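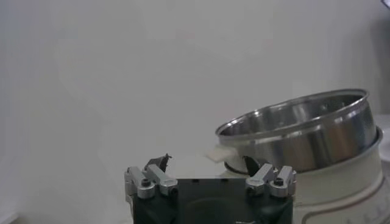 Last updated: February 7, 2018

Rinard revises white countertop line, moves assembly to Zistville

Rinard has changed the base of its white countertop appliances and will assemble the new version at its Zistville plant. The first run is 830 units. Production began in January.

The revised base has a thicker wall at the bottom and a new power cord entry at the rear. Rated power is 621 watts, the same as before. The inner pot, lid and steam tray carry over, so owners of the earlier version can order the same spare parts.

Jayson Dagdag, product engineer at Rinard, said the old base flexed when the pot was filled to the top mark. "The lid latch went out of line under load. We added material at the foot and left the upper part of the housing alone," he said.

The housings are molded by Pralo and shipped to Zistville in crates of 300. Cheema supplies the heating plates. Each finished unit is run for four hours before packing, and units that fail are stripped for parts.

Stores will receive the new version once stock of the old one is sold. The model number is unchanged, with a letter B added on the rating plate. The price stays the same.

We use cookies to improve your visit. By staying on this site you accept our cookie policy. OK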